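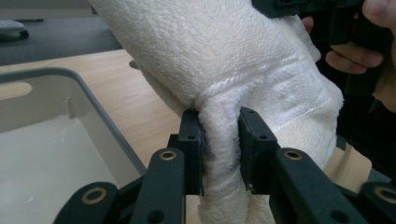
According to the first message in the ticket, the form for announcing a march in Stikness "eats the route and sends the police a different one," and the group wants to know which route is now the official one.

Home Tickets Status Help Sign in

Ticket 121
Subject: March notice form, route is changed after submit
Opened: 3 January 2023
Product: Kellasell public assembly module
State: Closed, with one open remark
Reading time: 4 min

What was reported

The group filled in the notice for a peaceful march against the new curfew rule. They gave the start as the library lawn, then Skimgate Road, then the steps of the police precinct on Ebihara Street. They expected 1000 people. On the confirmation page everything was correct. In the PDF which the precinct received, the march went from the library lawn directly to Ebihara Street by the bus lane, and Skimgate Road was missing. An officer called the group and asked them politely why they want to walk in the bus lane. They did not want this.

First answer from support

Thank you for your message, and I am sorry for the trouble. Please do not send the form a second time, because then the precinct has two notices for the same march and must ask you which one is valid. I have written to the precinct desk that the route in the PDF is under question. Could you send me please:

- the confirmation page, saved as PDF
- the name of the browser
- if you typed the streets or if you clicked them on the map

Answer from the group

They typed the first street and clicked the others. They used a phone, and one of their members used a laptop later only for reading. The confirmation page was attached. They also asked if the notice is still in time, as the rule says 20 days before the event.

Log

Step 1. I opened the notice in the admin view. The list of streets is complete there, Skimgate Road included. So the data was saved correctly and the loss happens later, when the PDF is made.

Step 2. I made the PDF again from the same record. Same result, no Skimgate Road. This is good for us, the error can be repeated.

Step 3. I made a test notice with the same streets, but all of them typed. The PDF was correct. I made another one with all streets clicked on the map. Also correct. Only the mixed way gives the error.

Step 4. I compared the records. A typed street is stored with its name. A clicked street is stored with a name and a map point. When the PDF is made, the route is drawn again, and the program takes the shortest way between the last typed street and the last map point. A point in the middle is dropped if it makes the way longer. Skimgate Road makes the way longer, so it was dropped.

Step 5. I asked the Kellasell developers if this is wanted. They answered that the shortest way was made for delivery permits, where it is useful, and the assembly form took over the same part. For a march it is of course not useful. People often choose a longer street with intention, for example to pass the shops or to have more space.

Step 6. The developers sent version 2 of the PDF part, where the shortest way is switched off for assemblies. I installed it on the test server first. The mixed notice is now correct, with the streets in the order that was given.

Step 7. Installed on the live server. I made the PDF again for this ticket and sent it to the precinct desk and to the group. The desk confirmed that they replaced the old one in their folder.

About the deadline

I asked the clerk's office. The date which counts is the date when the form was submitted, and a corrected PDF does not start the period again. The group has nothing more to do here. I would keep the confirmation page in any case.

Other notices

I looked through the older notices for the same mix of typed and clicked streets. One more was affected, a vigil in June. The route there was short and the dropped street was only a corner, so the people walked correctly and it seems the difference was not noticed. I wrote to the organizer anyway.

Workaround for offices which do not have the new version yet

Type all streets, or click all streets. Do not mix. Before you send, press "Preview PDF" and read the street list there, not the one on the confirmation page.

Open remark

The group asks that the precinct's PDF is also sent to the organizer automatically. I find this a reasonable wish, but it is not an error, so I cannot solve it in this ticket. I moved it to the wish list and linked it from here. The field for expected number of people was also mentioned, it does not accept a range. Same list.

Ticket closed by support. If the route is shown wrong again, please reply to the same ticket and it will open by itself.

Shares 2 Comments 20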